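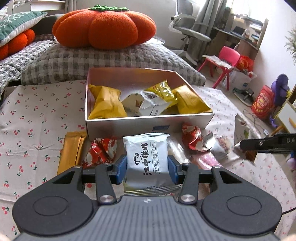
What makes a gripper good enough to trust with a thing that breaks? Mostly the pads, and after the pads, the patience of the person who sets the closing force.

Such was the opinion I heard most often during the month I spent with the handling group at Vunham, and it was not the opinion I had expected. I had come to write about arms. The arms are what visitors like to look at, and the newest one, which the group calls Morgan, is a handsome machine. But Socorro Londoño, who leads the group, walked me past it on my first morning and put a hand-held gripper into my hand.

"Close it on something," she told me. "Then we can talk."

I closed it on a packet of biscuits. I felt the crimped end slide, then catch. I opened it, closed it again from a lower point, and the packet turned a little between the pads like a door on a bad hinge. After ten minutes I had more respect for my own thumb.

Small packets of food are a hard test for a gripper. They are light, so the weight does not help to settle them. A full one has air in it and pushes back, while a half-flat one folds. The surface can be glossy or matte, and a pad that holds one very well may let the other go. When the packets come in mixed lots, in and out of an open box, the gripper meets all these differences within one minute. In the picture which opens this article the blue pads have a white packet by its two side edges, and it stands upright between them. With a stiff packet this is a good grip. With a soft one, Londoño prefers to take the sealed end.

The group was comparing 4 pad materials in April, and each of them went through the same programme: pick, hold, carry to the box, release. One full round is 1,000 picks. Thibault Lefèvre, who keeps the results, showed me the figure for the hardest of the pads, which had completed 819 without a drop. I said this sounded rather good. He looked at me with pity. In a warehouse, he explained, it would mean a person standing beside the machine all day in order to pick things up from the floor.

The softest pad did better at holding and worse at letting go. It clung. Several times I saw a packet come down neatly over the box and then stay on one finger, hanging by a corner, until Lefèvre knocked it off with a pencil. His table has a separate column for this, under the title "pencil".

Graham Garside looks after the controllers, and he believes that his colleagues blame the pads too quickly. For many years he worked at Fokton on machines for filling bottles, where every bottle is the same, and he says that he misses them. His own trial was about speed. With the old controller the fingers arrived at the packet at one constant speed. The new one slows them just before contact and then adds force in small steps. I watched both, one after the other, on the same pad. The first made a small slap each time. The second made no sound that I could hear, but it needed longer for every pick, and over a whole round the difference becomes a coffee break.

"You can buy a softer pad or you can buy a softer arrival," Garside said. "The arrival is cheaper, but you pay for it every day."

Londoño does not fully agree with him, and they have this argument in front of guests without any embarrassment. She thinks that a slow arrival hides a poor grip. Her proof is a recording from the winter, in which a packet is taken with great gentleness by the wrong part and falls as soon as the arm turns.

About cameras there was less argument. A camera which rides on the gripper sees the pads and the packet from very near, and it is the view that Lefèvre trusts when he must decide why something slipped. A camera on a stand sees the approach better, but the fingers often cover the moment of contact. The group has collected 2,542 short recordings from the gripper, and Gwenllian Wogan, the youngest member, has looked at every one of them. She can tell you from the first second, she claims, which ones will slip. I tested her on a handful over lunch. She was wrong once, and asked to see it again.

What she looks for is the wrinkle. If the film of the packet gathers evenly under both pads, the grip will probably stay. If it gathers under one pad only, the other is just touching, and the packet will turn. She has written this rule on a card above her desk — in Welsh, so that Garside has to ask.

The next round will take place at Tistport, on a line with real orders and less forgiving people. Two of the pads will go, together with the new controller. Morgan will travel too, in a crate for which Lefèvre has made the drawings himself, and he was still changing them on the afternoon I left.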